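ロボットは家や工場のしごとができるの？

「ロボットがそうじも料理も工場のしごとも、ぜんぶやってくれる日はいつ来るの？」という質問がよくとどきます。答えは、しごとによってちがいます。とくいなものと、まだにがてなものがあるのです。

ボタンをおすしごと

まずは工場のしごとから見てみましょう。工場には「制御盤（せいぎょばん）」という金属の箱があります。とびらにランプやボタンがならんでいて、機械を動かしたり止めたりするときに使います。

人間なら「緑のボタンをおして」と言われれば、すぐにおせます。ロボットの場合は、次のことを順番にやります。
カメラでボタンをさがす。
ボタンまでのきょりをはかる。
うでと指を動かして、ちょうどよい力でおす。 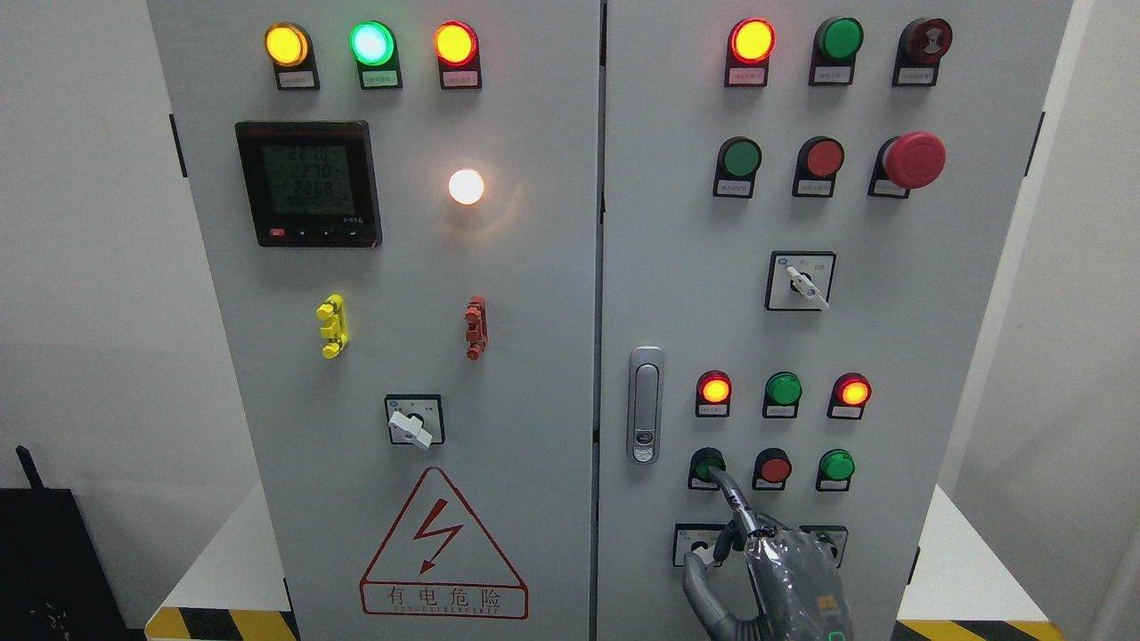 ランプの意味を読む

ボタンは、おせばおわりではありません。人間の作業員はランプも見ます。ランプがつくか消えるかで、機械のようすがわかるからです。色の意味は工場や機械によってちがうので、ロボットにも先に教えておきます。

数字が出るメーターもあります。下の制御盤では、左のとびらの上のほうにある黒いメーターがそれです。数字を読むことは、コンピューターにとってはわりあいかんたんです。ただ、光が反射したり、ななめから見たりすると、読みまちがえることがあります。 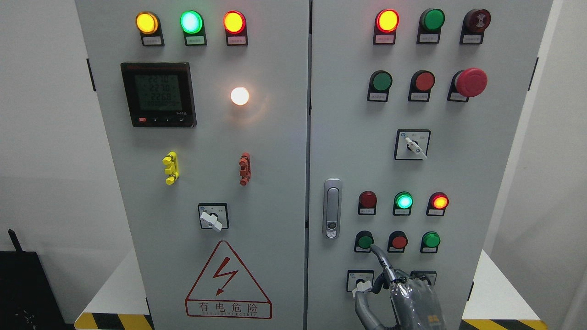 緑のボタンに指をあてるロボット。ボタンの上にはランプがならんでいる。

にたボタンを見わける

緑のボタンが一つしかなければ、まようことはありません。でも、同じ色で同じ形のボタンがいくつもあったらどうでしょう。ロボットは、場所やラベルの文字も手がかりにしてえらばなければなりません。

赤いボタンにも、ふつうにおす平らなものと、きのこのような形をした大きなものがあります。大きいほうは「非常停止ボタン」です。あぶないときに機械を止めるためのもので、まちがえておすと、工場のしごとが止まってしまいます。

ロボットの研究をしているウムト・クルムズギュルさんに聞きました。「500回の練習でうまくできても、別の工場に行くとボタンの場所がかわります。そこでまた失敗します。はじめての場所でもできるようにするのが、今のいちばんの課題です」
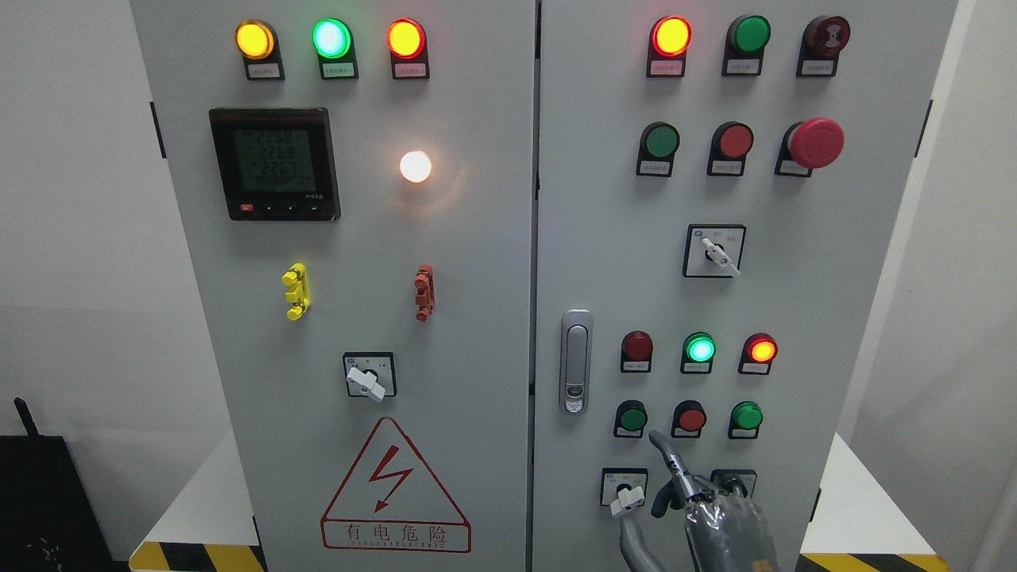 下の段の赤いボタンのほうへのびる、ロボットの人さし指。

家のしごとは？

家の中は、工場よりもむずかしい場所です。制御盤のボタンは動きませんが、ぬいだくつ下は毎日ちがう形で、ちがうところに落ちています。ゆかをそうじするロボットはもう多くの家で使われています。せんたく物をたたむロボットもありますが、人間よりずっと時間がかかるものが多いです。食器をあらってたなにしまうしごとも、まだ練習のとちゅうです。

やってみよう

家の中で、ボタンをおすしごとを6つさがしてみましょう。ボタンをおす前に何を見たか、おしたあとに何をたしかめたかをノートに書きます。それがロボットに教えなければならないことです。

注意：本物の制御盤には電気が流れています。見つけても、ぜったいにさわらないでください。

2025年7月27日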